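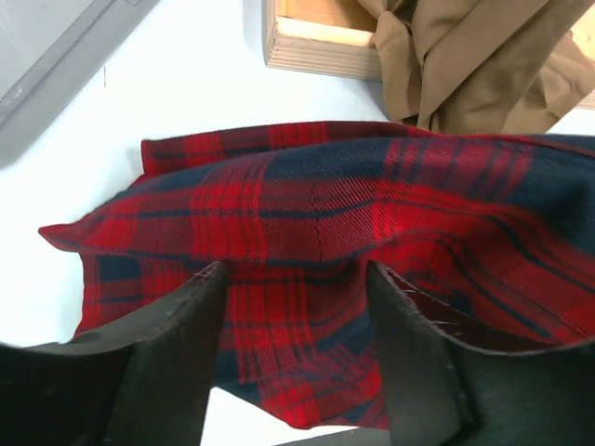
Hideaki Koyama wandte in der ersten Sitzung ein, das Falten eines Tuches lasse sich kaum lehren, man müsse es oft genug getan haben. Dem ist insoweit zuzustimmen, als die Übung durch keine Lektüre ersetzt werden kann. Die Begriffe jedoch, mit denen eine Faltung beschrieben und beurteilt wird, sind lernbar und werden im Folgenden für die zweite Einheit der Lehrveranstaltung »Textilpflege und Wäschelogistik« zusammengestellt.

Handreichung zu Einheit 2
Karierte Köpergewebe: Bindung, Kante, Faltung
Stand: 11. Juni 2026

1. Gegenstand der Einheit

Behandelt werden flache, ungefütterte Textilien mit durchgehendem Karomuster, also Tücher, Servietten, kleine Decken und Schals. Bekleidung mit Nähten und Ärmeln folgt in Einheit 5. Vorausgesetzt wird die Kenntnis der drei Grundbindungen (Leinwand, Köper, Atlas) aus der Einführung vom Januar. Wer diese Sitzung versäumt hat, arbeitet die Unterlagen bitte selbstständig nach.

2. Bindung und Muster

Bindung und Muster sind auseinanderzuhalten. Die Köperbindung ist an dem schräg verlaufenden Grat zu erkennen, der dadurch entsteht, dass die Bindungspunkte von Schuss zu Schuss um einen Faden versetzt sind. Das Karo dagegen ergibt sich aus der Farbfolge in Kette und Schuss. Ein Karo kann ebenso gut in Leinwandbindung gewebt sein; umgekehrt ist einfarbiger Köper weit verbreitet.

Beim Tartan kreuzen sich farbige Streifen verschiedener Breite rechtwinklig. Im rot-marineblauen Beispiel mit dünnen schwarzen Streifen, das dieser Einheit zugrunde liegt, stehen breite hellrote Bänder neben großen dunklen Flächen. Für die Faltung ist ein solcher Kontrast von Vorteil. Jede Abweichung vom Fadenlauf wird als Knick in den Linien sichtbar, auch dort, wo ein einfarbiges Tuch noch ordentlich wirken würde.

Die kleinste Einheit, aus deren Wiederholung sich das gesamte Muster aufbaut, heißt Rapport. Er wird in Kett- und Schussrichtung getrennt gemessen. Für das Übungstuch »Brirnuno« gilt ein Rapport von 16 cm in beiden Richtungen. Nach dem Waschen kann der Wert in Kettrichtung geringer ausfallen; in diesem Fall ist stets der gemessene, nicht der angegebene Wert in das Protokoll einzutragen.

3. Kanten

Zu unterscheiden sind die Webkante, die gesäumte Kante und die offene Schnittkante. Die Webkante bildet sich beim Weben an beiden Längsseiten durch die Umkehr des Schussfadens und ist ohne weitere Behandlung stabil. Die gesäumte Kante ist umgeschlagen und vernäht. Die offene Schnittkante ist nicht gesichert; an ihr lösen sich mit der Zeit einzelne Fäden.

Eine leicht ausgefranste Kante ist für sich genommen kein Mangel. Bei Schals und Decken kann sie gestalterisch gewollt sein und ist dann meist durch eine Naht oder durch Knoten begrenzt. Fehlt eine solche Begrenzung, so ist das Stück vor der nächsten Wäsche zu versäubern. Lose Fäden werden abgeschnitten, keinesfalls gezogen — ein gezogener Faden kann das Gewebe über eine längere Strecke zusammenraffen.

Für die Faltung hat die Art der Kante eine praktische Folge. Saum und Webkante lassen sich exakt aufeinanderlegen. Bei einer ausgefransten Kante dient dagegen der nächstgelegene durchgehende Streifen als Bezugslinie, und die Fransen bleiben beim Ausrichten unberücksichtigt.

4. Das Falten in Lagen

Das Tuch wird mit der linken Seite nach oben auf eine glatte, helle Unterlage gelegt und von der Mitte nach außen glatt gestrichen. Gestrichen wird in Richtung der Streifen. Bewegungen in der Diagonalen sind zu vermeiden; Gewebe dehnt sich im Schrägverlauf deutlich stärker als im Fadenlauf, und ein einmal verzogenes Karo lässt sich nur durch Anfeuchten und erneutes Auslegen richten.

Zuerst wird quer gefaltet. Beide Ecken einer Schmalseite werden gefasst, angehoben und auf die gegenüberliegenden Ecken geführt. Die obere Lage wird abgelegt, ohne sie über die untere zu schieben. Vor dem nächsten Schritt ist zu prüfen, ob die Streifen der oberen Lage parallel zu denen der unteren verlaufen. Sodann folgt die Faltung in Längsrichtung auf dieselbe Weise.

Bleibt eine Ecke zurück, so entsteht am Rand eine vorstehende Spitze. In der Übung wird dann die obere Lage vollständig aufgenommen und neu gelegt. Das Nachziehen an der Spitze allein verlagert den Fehler erfahrungsgemäß in die Mitte des Tuches, wo er als weiche Querfalte wieder auftritt.

Die Bruchkante wird mit der flachen Hand angedrückt. Gebügelt wird sie nur auf ausdrücklichen Wunsch des Auftraggebers. Scharf gepresste Brüche zeichnen sich bei Köpergeweben nach mehreren Durchgängen als hellere Linie ab, besonders auf dunklen Flächen, und sollten bei lang gelagerten Stücken von Zeit zu Zeit versetzt werden.

5. Aufnehmen und Ablegen

Ein gefaltetes Stück wird an der Bruchkante getragen, die freien Kanten hängen nach unten. Wird es nur in der Mitte gefasst, rutschen die Lagen gegeneinander, und die untere Lage bildet lose Falten. Größere Stücke sind deshalb mit beiden Händen oder über dem Unterarm zu transportieren. Beim Einlegen in das Regal zeigt die Bruchkante nach vorn. Diese Regelung entspricht der Hausordnung der Lehrwäscherei Stidavach und gilt auch für die Übungsräume.

6. Übungsaufgaben

Aufgabe 1. Bestimmen Sie am ausgegebenen Tuch Kett- und Schussrichtung. Begründen Sie Ihre Entscheidung anhand der Webkante oder, sofern diese fehlt, anhand der Dehnbarkeit.

Aufgabe 2. Messen Sie den Rapport in beiden Richtungen und fertigen Sie eine Skizze der Streifenfolge an. Die Farben sind auszuschreiben.

Aufgabe 3. Falten Sie das Tuch nach Abschnitt 4 auf ein Viertel seiner Fläche. Die Abweichung der Streifen an der offenen Seite darf höchstens 5 mm betragen. Notieren Sie den gemessenen Wert auch dann, wenn er darüber liegt.

Aufgabe 4. Beurteilen Sie den Zustand sämtlicher Kanten und schlagen Sie gegebenenfalls eine Versäuberung vor. Der Vorschlag soll den Verwendungszweck des Tuches berücksichtigen.

Für die Bearbeitung stehen 31 Tücher aus dem Bestand Skokwood zur Verfügung. Sie sind nach der Übung gefaltet zurückzugeben. Das Protokoll umfasst höchstens zwei Seiten und wird zu Beginn der folgenden Sitzung abgegeben.

7. Hinweise zur Vorbereitung

Das Begleitheft von Sawatzky liegt im Handapparat aus; heranzuziehen sind die Abschnitte über Kantenbildung und Schrägverzug. Die dort verwendete Bezeichnung »Musterwiederkehr« ist gleichbedeutend mit dem hier gebrauchten Begriff Rapport. Maßband und weicher Bleistift sind mitzubringen. Kugelschreiber und Filzstifte sind an den Arbeitstischen nicht zugelassen.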